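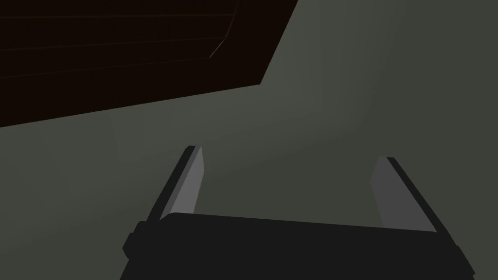 So how does a man end up running a village choir when he can't read music?
By being the only one who turned up with a key to the hall, says Vilmos Virág. That was in Pivdale, 12 years ago. He still can't read it, not properly. "I follow the shape. Dots go up, we go up."

We're talking in his kitchen, tea going cold, him with one eye on the clock. Rehearsal's at seven and he hasn't eaten. He grew up with singing, his gran mostly, who did the washing up to hymns and got the words wrong on purpose. Then nothing for years. Work, kids, a bad back. "I didn't sing a note in my thirties. Not even in the car. I don't know why, I had a perfectly good car."

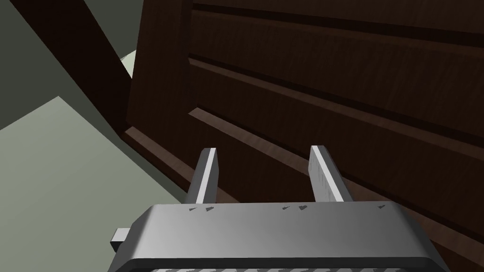 The first winter was grim, he says. Eleven people on a good night, and one of those came for the biscuits. They had a single song, a round, and they sang it until everyone was sick of it. "We did it at the Uston fair and a dog joined in. People clapped the dog."

What changed was Vasco Magalhães, who moved over from Tostcombe and could play the piano. Really play. He also had opinions. Too slow, too loud, altos asleep. Vilmos laughs about it now – he didn't then. "I went home and sulked for 2 days. Then I thought, well, the altos are asleep."

Vasco, when I ring him later, remembers it differently. "I said they were resting. I was being polite." He picks the harder pieces, Vilmos picks the ones people can hum on the way home, and they argue over the rest in the pub.
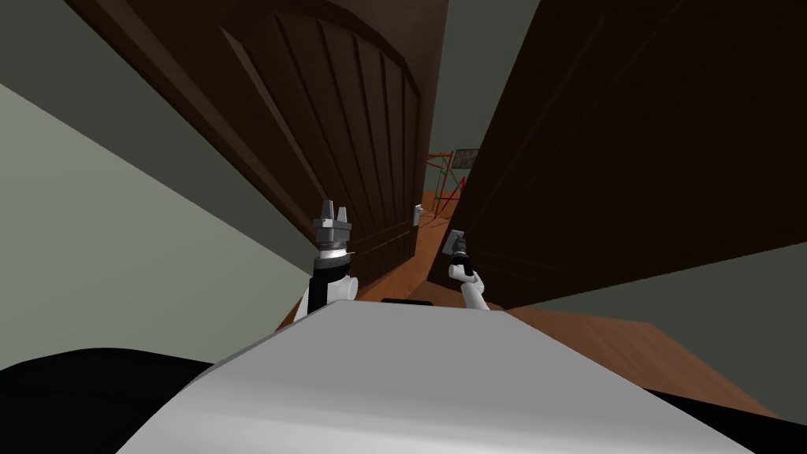

Do you audition people?
Never have, never will. Vilmos is firm on this one. Anyone who wants to sing gets a chair and a folder, and if they drift off the tune they get put next to somebody loud. "Most people who say they cant sing were told so by a teacher when they were nine. You can hear it in them. They open there mouths about this much." He holds up a finger and thumb, hardly a gap.

It takes until spring, usually. Then one evening they forget to be quiet.

They do mess up. Last March they started a slow one in two different keys and carried on right to the end, both halves sure the other lot would give in. He's got a recording. Won't let me hear it.

Money is tight. The hall wants more for the heating, the sheet music isn't cheap and the piano needs tuning again. A cake sale covered the last lot. "Mine didn't sell. Lemon. Bit flat."

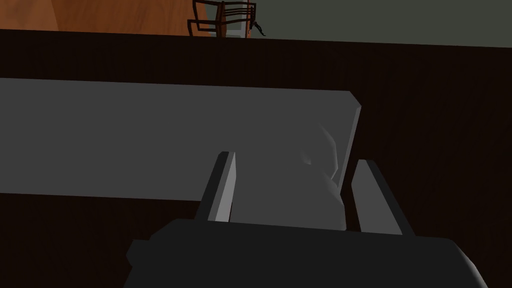 The Rácz evening

Next up is a shared concert with Rácz, a small group who sing everything without a piano and make it look easy. Vilmos is nervous. They've agreed 12 songs between them, the last one together, and Pivdale have learnt most of theirs. It's on a Sunday, doors at six, pay what you like.

He's looking for his coat by now. Any advice for someone thinking of joining a choir? "Come late and stand at the back. Bring water." And he's off down the path, humming the tenor part.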